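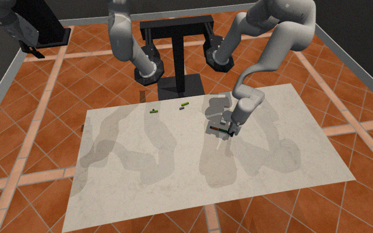
Re: [villia-users] Footnotes lost after export

Hello Shirley and all,

Thank you for the long answer. I tried your first suggestion this morning and I can report the result.

Shirley Thibodeau wrote:
> Which version do you have? In 4 the footnotes are kept in a separate
> file, and the export looks for this file in the same folder as the
> main text. If you moved the main text after February, the link is
> broken. Try to put both in one folder and export again.
> Also please tell us how long the document is. Over 3,000 lines I
> have seen other problems.

I have version 4, and yes, I moved the main text. I wanted to have every chapter in its own folder, and I did not know that the notes must travel together with it. Now I put both files in one folder and the footnotes are back in chapters one to six. Many thanks for this.

Chapter 7 is still wrong. The numbers appear in the text, but at the bottom of the page there is only an empty line. This chapter is the longest one, it has almost 4,000 lines, so maybe it is the other problem you mention. 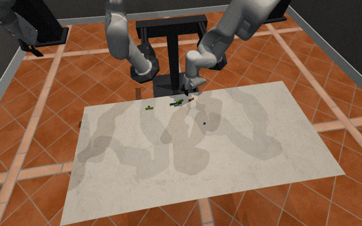

I made three tests with chapter 7:

> Try to put both in one folder and export again.

Done, no change for this chapter.

Then I cut the chapter in two halves and exported each half alone. Both halves are correct, with all the notes. After that I joined them again and the notes disappeared again.

The last test was to open the whole chapter in Golteo and export from there. The notes are printed, but they are all at the end of the chapter and the italics are gone. For me this is not a solution, my publisher wants them on the page.

My questions are these. Is there a setting for the maximum length, or do I have to keep the two halves? And if I keep them, how can I make the numbering continue in the second half? At the moment it starts again from one.

I can send the chapter to anybody who wants to look at it. Please write to me directly for this, the file is too big for the list.

Best regards,
M. Zedel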